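Trucos para cuidar una mesa de madera que se usa todos los días

Septiembre es para mí el mes de poner la casa en orden, y siempre empiezo por la mesa del comedor, que después del verano parece haber pasado por una guerra – meriendas, vasos con hielo, cartas, deberes atrasados y hasta una maceta que alguien dejó allí «un momento». La mía la compré de segunda mano por 109 euros y le tengo un cariño tremendo, así que os cuento lo que hago con ella por si os sirve.

Para el día a día basta un paño de algodón bien escurrido, con una gotita de jabón neutro si hay grasa, y otro paño seco detrás, siempre en el sentido de la veta. Los limpiadores multiusos los dejo para los azulejos. Y las migas, por favor, con cepillo blando, que arrastradas con la mano acaban rayando (¡yo lo hice durante años!).

Los cercos blancos de los vasos suelen estar en el barniz y tienen arreglo. Se pone encima un paño fino de algodón y se pasa la plancha templada, sin vapor, unos segundos cada vez. Levantad el paño a menudo para ir mirando. Si el cerco es oscuro, el agua ha llegado a la madera y toca lijar.

Mi vecino Declan Foley, que restauró un aparador entero en su garaje, me enseñó a mezclar la cera con un poquito de aceite de linaza para las zonas resecas. Yo uso la cera incolora de Fornine, un bote de 237 ml que me dura más de 20 repasos. Se extiende poquísima, se espera un cuarto de hora y se saca brillo con un calcetín viejo de lana. Los trapos con linaza, eso sí, extendidos al aire libre hasta que se sequen del todo, nunca hechos una bola en el cubo, que pueden arder solos.
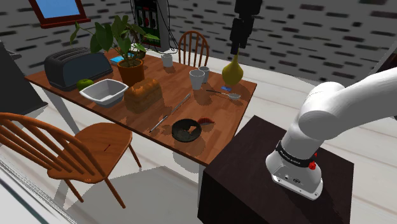 ¿Cada cuánto conviene encerar la mesa?

Con dos veces al año es suficiente si se usa a diario; yo lo hago al empezar el otoño y otra vez en primavera. Si al pasar la mano la notáis pegajosa, es que sobra cera de la vez anterior, y hay que retirarla antes de dar más.

Los jarrones y fruteros, con un fieltro pegado debajo, y de vez en cuando cambiadlos de sitio para que el sol no deje la marca de la base. Los fieltros los reviso cuando enciendo la calefacción, porque se llenan de pelusa y entonces rayan igual que si no estuvieran.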